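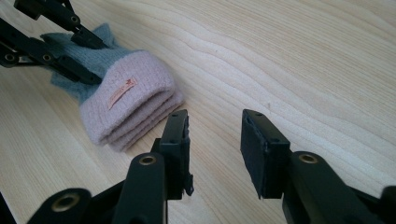 Figure 1. A folded sock from the mixed set, on the table used for the folding sessions.

### 4.2 How socks were folded and what the fold left visible

Socks gave us more trouble in coding than any other small garment. A shirt or a towel has a form that most people in a household recognise as finished, but the households in Tritstead and Brultside did not agree on when a sock was done, and in several homes two people sharing one drawer did not agree either. We therefore coded the fold by what could be seen from outside once the sock had been set down: whether the cuff was folded, how many layers showed at its edge, and whether the foot was covered. The sock in Figure 1 has its pink cuff folded over on itself, with three or four layers showing along one side, and the blue-grey foot left uncovered. We coded this as "cuff stacked, foot open". Where the number of layers could not be settled, as is the case with this sock, both coders entered the lower number and added a mark in the notes column.

The codes were drawn up from a first round of 45 socks and then applied to the full set of 300. Four codes covered nearly everything. "Flat" means no fold at all. "Halved" means one fold across the foot, with the cuff and toe brought together. "Cuff stacked" means that the folding is at the cuff end and leaves layers that can be seen from the side. "Balled" means that the cuff has been turned back over the rest so that the foot is hidden. A fifth code, "other", was kept for knots, socks tucked into other garments, and one household in Brultside that rolled from the toe and held the roll with a clothes peg.

We had expected thickness to decide the fold. Participants said so too when asked before the session, and the usual remark was that thick socks are halved and thin ones balled. The coded folds follow this only in part. Thin cotton socks were balled in most homes, as people had told us. Thick and brushed knits were spread over all four codes, and the same person often used two different folds for socks of the same thickness taken from the same basket. When we went back through the session notes, the length of the cuff was a better guide. A long cuff gives the hand something to fold, and people folded it even when they left the rest of the sock alone.

Two-coloured socks need a separate comment. On a sock where the cuff and the foot differ in colour, the line between them was used as a guide for the fold. People folded to the line and stopped there. On plain socks the fold fell in a different place each time, and participants were slower to put the sock down. One woman in Tritstead told us she bought socks with a coloured top for her children so that they would know where to fold, although she added that they did not fold them anyway. We have not tried to measure this, and the set was not chosen with it in mind.

Labels were a smaller matter. Most socks carry no label once the paper band has been removed, but some, including the one in Figure 1, have a small fabric label stitched to the cuff. In the sorting task that came before folding, participants used these labels for pairing when the colours were close. In the folding task they made a difference only in three homes, where the label was kept facing up. Horacio Tapia, who ran the Brultside sessions, noted that in these homes the drawer was arranged in rows and the label was the part seen from above. In homes where the socks went into a drawer or a box without any order, the label faced any way.

A further difficulty is that a fold changes after the hand leaves it. Brushed and fluffy knits spring back a little, and a stack of layers at the cuff can open at one side while the other side stays closed. Smooth cotton keeps a crease better but slides more easily. For this reason both coders worked from the sock as it lay on the table, and neither corrected a fold that had partly opened, even when the participant's intention was plain from the notes. This lowers the number of "balled" codes, as a ball that has come undone is entered as "cuff stacked" or "flat". We think this is the right choice for a study of storage, where the state of the sock in the drawer matters more than the state it was meant to be in, but it should be remembered when our figures are set beside those from the Nyanda survey, in which people were asked to name their usual fold and no socks were handled.

The two coders disagreed on 70 socks in the first pass. The greater part of these were disagreements between "halved" and "cuff stacked" on short socks, where a single fold can take in both the cuff and a good part of the foot. We settled them with a simple rule: if the fold crosses the heel, the sock is "halved". After the rule was written down, 2 socks remained in dispute, and both were moved to "other".

All sessions in both towns used the same kind of table, with a pale wooden top, and participants were asked to stand or sit as they would at home. Several said that they normally folded on a bed and found the hard surface odd. The Prakotden sessions in December were held on beds and sofas and are reported separately in Section 4.3.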